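Simulated bedrooms help home robot learn where to look, Witeo team reports

April 1, 2018

A home robot that has to find something you left lying around spends most of its time looking in the wrong places, and a small team at Witeo thinks it has found a gentle way to break the habit. Raluca Sima and Robel Tufa trained their search program, Morum, entirely in computer-made rooms, letting it wander past sofas and beds until it learned which spots were worth a second glance.

The program went through 3,404 of these rooms, each furnished a little differently, with one small object set down somewhere a person might plausibly leave it (or might not, which Tufa says was the fun part to program).

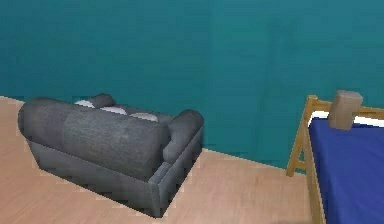
What makes Morum different from the group's earlier attempts is that it keeps a running guess about the places it can't see yet, such as the seat of a sofa when it is standing behind the backrest, and it picks its next step to clear up the biggest doubt first. In 1,298 test rooms it had never visited, it needed 22 percent fewer moves than the older method to reach the object.

"We were so pleased we ran the whole thing again, just to be sure," said Sima, who admits the rooms are much tidier than her own apartment.

Trials with a real robot are planned for June, in three furnished rooms that Lensa Kassa is setting up down the hall.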